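Last revised 2020-02-12. The answers below apply to all members borrowing from the Prilholm Community Sound Library. Questions not covered here may be put to the loans desk in person or in writing.

## Membership and eligibility

**Who may borrow equipment?**

Any resident of Prilholm aged 16 or over may borrow, as may any registered club or school. Borrowers under 18 must have a parent or guardian sign the loan form.

**Is there a charge?**

Individual membership is free. Clubs pay a yearly fee of 400 crowns, due in November. Schools are exempt.

**I have moved away. May I keep my card?**

Your card stays valid until the end of the membership year. It cannot be renewed from an address outside the town.

## Borrowing

**What does the collection include?**

The catalog lists around 3,000 items, including cables and adapters. Most loans are for microphones, stands, headphones and small mixers. Oral history groups may also ask for the Venkataraman kit, a set of recorders and accessories kept together in one case.

**How long may I keep an item?**

The standard loan is 34 days. One renewal is allowed if no other member has reserved the item. The Venkataraman kit is lent for shorter periods, agreed with Geetha Chacko at the time of booking.

**Which stand should I request?**

For speech recorded at a table, a desktop stand is usually enough. Floor stands are meant for singers, choirs and instruments. If you are unsure, describe your room and the number of speakers on the form, and the desk will suggest something suitable.

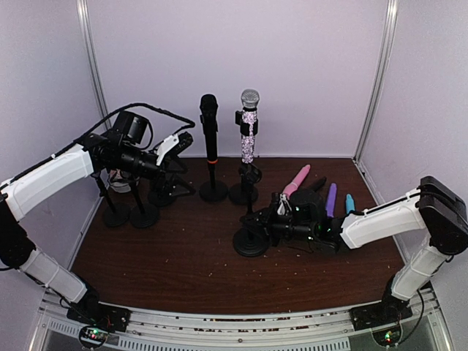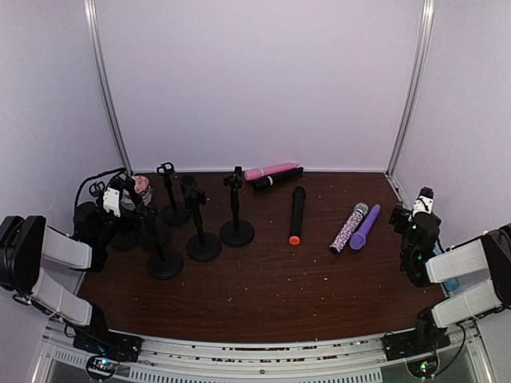
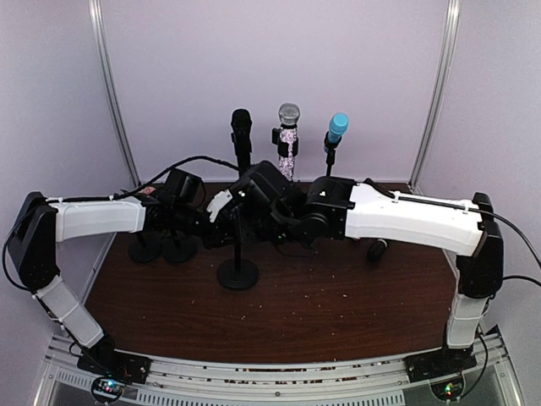 *Microphone equipment on a wood-grain tabletop.*

**May I use my own microphone with a borrowed stand?**

Yes, provided that the clip fits without force. Clips come in several widths – please bring the microphone with you so that the fit can be checked.

**May another person collect my loan?**

Yes. They must bring your card and a signed note. The loan remains in your name, and you are responsible for its return.

## Returns, damage and late items

**Where do I return equipment?**

Return it to the loans desk at Bavutton House, Room 2, during opening hours. Equipment must not be left in the book drop.

**What if something breaks?**

Report it when you return the item, or sooner if you need a replacement. Normal wear is not charged. Senthil Pinto assesses all other damage and will write to you before any charge is made.

**What happens if I am late?**

A reminder is sent after the due date. Members who do not reply may not reserve further items until the loan is settled.

**How do I appeal a charge?**

Write to Vilmos Pálfi, Head of Loans, and enclose a copy of the notice you received. Payment is suspended while an appeal is being considered.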